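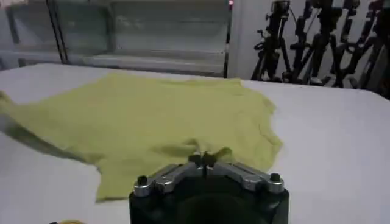
Wrist camera only vs. wrist + overhead for cloth grasping: results and a question

nukeck_arm
27 March 2023

We finished the comparison for the t-shirt flattening task. Same policy architecture, same 200 demonstrations, two observation setups: wrist camera only, and wrist plus one fixed overhead view. Evaluation was 16 rollouts per setup, starting from a loosely spread shirt on a white table. Success means the first grasp closes on a fold near the hem and holds through the lift.

Wrist only did better on the first grasp. Wrist plus overhead did better on everything after it. I expected the second result. I did not expect the first. Has anyone seen the extra view hurt the approach phase?

Enley
Reply to nukeck_arm

Yes, on towels. Our guess was that the policy leans on the overhead view for position and then has nothing precise enough for the last bit of travel. Did you try dropping the overhead input at random during training?

lullinia
Reply to nukeck_arm

16 rollouts is too few to say one setup is better. What is the gap?

nukeck_arm
Reply to lullinia

4 rollouts. I agree it is small. The failures look alike, though. With both views the fingers close short of the fold, on the table side. With wrist only the misses are scattered.

lullinia
Reply to nukeck_arm

Then report the failure type and leave the ranking out. A consistent short miss sounds like calibration to me. Did the overhead mount move between collection and evaluation?

nukeck_arm
Reply to lullinia

It was checked at the start of evaluation. Not after. I can check it again.

Also no camera poses go into the network, so I don't see how extrinsics would matter here.

lullinia
Reply to nukeck_arm

They matter if the camera moved. The network learned the old view. You don't have to feed it a pose for a shift to show up as an offset.

nukeck_arm
Reply to lullinia

OK, fair.

Prapai Nakpan
Reply to Enley

We ran view dropout on a similar task, 223 demonstrations, shirts and pillowcases. It helped the first grasp and cost a little on the second one. I would not call it a fix. Shirt color against the table mattered more than I wanted it to. Pale cloth on a white surface gave us the worst edges in the overhead view.

Enley
Reply to Prapai Nakpan

I don't agree on color. We swapped in a dark table cover and the short misses stayed.

Prapai Nakpan
Reply to Enley

Did you retrain with the cover, or only evaluate with it?

Enley
Reply to Prapai Nakpan

Only evaluated.

Prapai Nakpan
Reply to Enley

Then it is a different test.

nukeck_arm

Plan for the next run: remeasure the overhead mount, repeat both setups, then train a third policy with view dropout. Table stays as it is. Will post the per-rollout table in this thread.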